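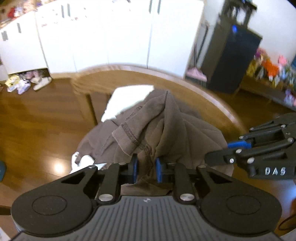
Two hand-held grippers, one brown cloth, one round table.

4 comments | 11 shares

I have now been to three showcase evenings for the Larkance robotics club, and at every one somebody has told me that teaching a machine to fold laundry will change our lives. I'd like to be persuaded. My daughter joined in March and she loves it. I still drove home from the last one grumbling.

The students do the folding themselves, with a gripper in each hand, over and over, and the recordings are meant to teach a robot later on. The club calls its project Vusilora. The target for the term is 300 folds. Ask what happens to the 300 once they're handed in and the answers get vague very quickly. They go to "training". Training where, and judged by whom? I asked twice and got a pamphlet.

Hermine Prantl, who runs the club, told me the value is in the patience it builds. Fair enough, kids could use some patience. But so does knitting build it, and so does folding your own washing at home, a skill my daughter has shown no sign of acquiring despite the hours she has put in. If patience is the point, say so on the enrolment form and take the word "engineering" off the front.

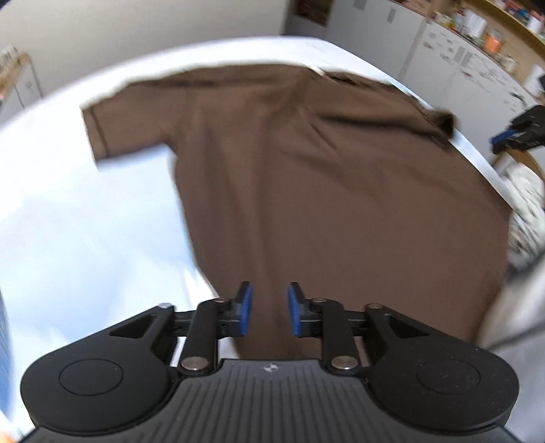
2 min read

I'll grant the club this much: the job is harder than it looks. I had a go at a T-shirt with the grippers and was hopeless. You lose all sense of the fabric. A sleeve you'd flick over without thinking becomes a small negotiation, and then the collar bunches and you start again. I came away with a better opinion of my own fingers and a lower one of anybody who says home robots are just around the corner.

What bothers me is how little the students are asked to question. Nobody at the showcase put up a failed fold and talked about why it failed. There was no comparison between one student's method and another's, and I'd have thought that was the whole science of it. The Brondside club, across town, makes its members write up every attempt that goes wrong. Their evenings are duller and I learned more at them.

Then there's the fee, $168 a term, plus the Fodor weekend if your child gets picked. For that I want my kid to come home able to explain what a good recording is and what a bad one would do to the robot that learns from it. So far she can tell me her best time for a shirt — and she's very proud of it.

She'll be back next term, and I'll pay. I have also asked for ten minutes at the next parents' night to put my questions about Vusilora, and I'm still waiting to hear whether I've got them.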